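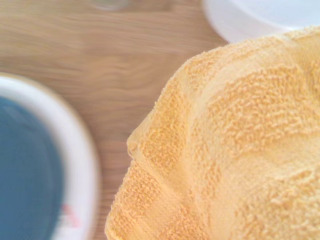

# 台所の布を片づけるロボットのためのお手本集め：Bustix班 プロジェクト報告

提出日：11月9日

## はじめに

私たちBustix班は、台所でタオルをつかんで運ぶ動作をロボットアームに覚えさせるため、人が操作したお手本(デモンストレーション)を集めてきました。最初は「学習モデルを作る班」のつもりだったのですが、やってみるとデータを集める作業が面白くて、結局この報告書もほとんどがその話になっています。モデルの話を期待していた方には申し訳ないのですが、そのぶん収集のことは細かく書きました。

5月の計画書では、積み木のような硬い物体を対象にする予定でした。途中でタオルに変えたのは、予備実験でスポンジやコップがあっさりつかめてしまい、もう少し手ごわい相手がほしくなったからです。タオルは置くたびに形が変わります。同じ場所に同じように置いたつもりでも、山のでき方や端の折れ方が違っていて、同じ状態は二度と作れません。つまり、集めれば集めるだけ新しい例が増えていきます。この点に班の全員がすっかり夢中になりました!

## 作業環境

収録はBrosonia棟の台所つき実習室で行いました。窓沿いに木の天板のカウンターがあり、流し台もついています。研究室の白い机の上で収録する案もありましたが、ブラインド越しの光や食器の映り込みがあるほうが、実際に使われる場面に近いデータになると考えました。

アームはFranka Emikaのもので、先端に平行グリッパーをつけています。操作には、学内で配られている遠隔操作ソフトTedicoを使いました。手に持ったコントローラーの動きがそのままアームの手先に伝わる仕組みで、慣れるまでは腕ではなく肩が疲れます(長く続ける人は、肘を置ける椅子を先に確保しておくことを勧めます)。

カメラは2台です。1台は手首につけ、つかむ直前の布の表面を近くから記録します。もう1台はカウンターの脇に固定し、アームと周囲の物の位置関係を記録します。手首側の映像ではパイル地のループのひと粒ひと粒まで見えることがあり、初めて再生したときは思わず声が出ました。一方で、布に近づくと画面の大半が同じ色になってしまい、今どこにいるのかが分かりにくくなります。この弱いところを固定カメラが補ってくれます。

## 一本のお手本ができるまで

収録する動作は「カウンターの上の黄色いタオルをつかみ、持ち上げ、指定した側に移して放す」という単純なものです。手順は次のように決めました。

1. タオルを軽く丸めて、カウンターの上に落とす。形は整えない。
2. 周りの皿やコップを、配置表に従って並べ替える。
3. アームを開始姿勢に戻し、両方のカメラの映像を確認する。
4. 操作者が録画を始め、動作を行い、グリッパーを開いたところで録画を止める。
5. その場で再生し、「採用」「保留」「不採用」のどれかをつける。

一番もめたのは1番です。はじめのうちは、つかみやすいように真ん中をつまんで山を作ってから置いていました。ところが再生して見比べると、どの回もよく似た三角の山ばかりで、これではロボットが「山の頂上をつまむ」ことしか覚えません。それからは目をそらして落とす、というやや乱暴な方法に変えました。ぺたんと平らになった回は操作者泣かせですが、うまくつまめたときのうれしさは格別です。

2番の配置表も、途中で作り直しました。最初の表では食器がいつもカウンターの奥に寄っていて、手前側で布と皿が重なる例がほとんどありませんでした。新しい表では、布の端が白い器にかかる配置や、器のすぐ横に布が来る配置を意識して入れています。

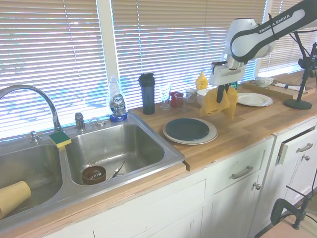

持ち上げたあとの高さについても、班の中で意見が分かれました。高く持ち上げれば布の裾が食器に引っかかりません。けれども操作者によっては、天板すれすれで横に滑らせるほうが自然だと感じるようで、速さもそちらが上です。議論の末、どちらかに統一することはせず、裾が食器に触れた回だけを「保留」にすると決めました。人によって動かし方が違うことも、お手本の幅のうちだと考えたからです。ただし、同じ人の中でやり方がふらつくとモデルが迷うという話も講義で聞いていたので、ひとりの操作者は一回の当番の間、同じ持ち方を続けることにしました。

## 集まったデータ

最終的に録画したお手本は641本になりました。表にまとめると次のとおりです。

| 項目 | 本数 |
|---|---|
| 録画した総数 | 641 |
| 学習に使ったもの | ほぼ400 |
| 評価用に取り分けたもの | 100 |

残りは保留か不採用です。不採用の理由で多かったのは、グリッパーが布をつかみ損ねて天板を押してしまったもの、片方のカメラの録画が遅れて始まったもの、それに操作者の手が固定カメラに写り込んだものでした。

学習用の本数に「ほぼ」とついているのは、見直しの作業がまだ少し残っているためです。評価用の100本は先に抜き出して別のフォルダに移し、以後は中を見ないようにしました。見たくなる気持ちを抑えるのが案外たいへんで、フォルダ名に「開けるな」と入れてあります。

## ラベルづけ

録画には、「近づく」「つかむ」「持ち上げる」「運ぶ」「放す」の区切りをあとからつけました。道具は先輩の班が作ったCoetzeeという注釈ツールです。二つの映像を並べて、時間軸の上に印を打っていくことができます。

難しいのは「つかむ」と「持ち上げる」の境目でした。硬い物なら、物が天板から離れた瞬間で区切れます。タオルの場合、つまんだ部分が上がっても裾はまだ天板についていて、布が伸びながら少しずつ離れていきます。班の中で別々に印をつけて比べたところ、見事にばらばらになりました。そこで、手首の高さが上がり始めた時点を境目とする、と決め直しました。映像を見ずにアームの記録から自動で取り出せる定義なので、作業がぐっと速くなり、このときは全員で拍手しました。

「放す」の終わりは今も映像で判断しています。グリッパーの指を開いても、パイルのループが指先に引っかかって布がついてくることがあるためです。ここも自動化したいのですが、指の開き具合の数値だけでは区別がつかず、次の課題になっています。

## 試しの学習

本番の学習はこれからですが、途中まで集めたデータで小さなモデルを一度だけ動かしました。布に向かって手を伸ばし、ゆっくり下りていくところまでは、見ていて鳥肌が立つほど人の動きに似ていました。収録中に自分たちがやっていた「つかむ前にいったん止まる」癖まで、しっかり再現していたのです。あの一拍は、操作者が画面を見て位置を確かめている時間です。ロボットには必要ないはずなのに、律儀にまねをします。

つかむところは失敗が目立ちました。布の平らな部分に下りてしまい、指が表面をなでて終わる、という形です。学習用のデータを調べ直すと、平らな部分をつまむ例がやはり少なく、三角の山を作っていたころの録画の影響が残っているようです。そこで、初期の録画の一部を外したデータと外さないデータの両方を作り、比べることにしました。評価用の100本を使うのは、この比較が終わってからにします。

## 次にやること

- タオルを平らに広げた状態からのお手本を追加する
- 曇りの日と夕方の収録を増やす(今は明るい時間帯に偏っている)
- 色の違う布を一枚加える。柄物にするかどうかは相談中
- 「放す」の終わりを自動で判定する方法を試す
- 配置表の新版をTedicoの画面から直接呼び出せるようにする

明るさの偏りは、サムネイルを一覧にして初めて気づきました。実習室の予約が昼間に集中していたのが原因です。夕方の枠はすでに申し込んであり、照明をつけた条件とつけない条件の両方で録る予定です。

これからお手本集めを始める班には、早いうちに全部の録画を一覧で眺める日を作ることを強く勧めます。一本ずつ見ているときにはどれも違って見えるのに、並べると自分たちの癖が一目で分かります。私たちの一覧はBustixの共有フォルダに置いてあるので、ぜひ見に来てください。配置表の旧版も、比べられるように同じ場所に残してあります。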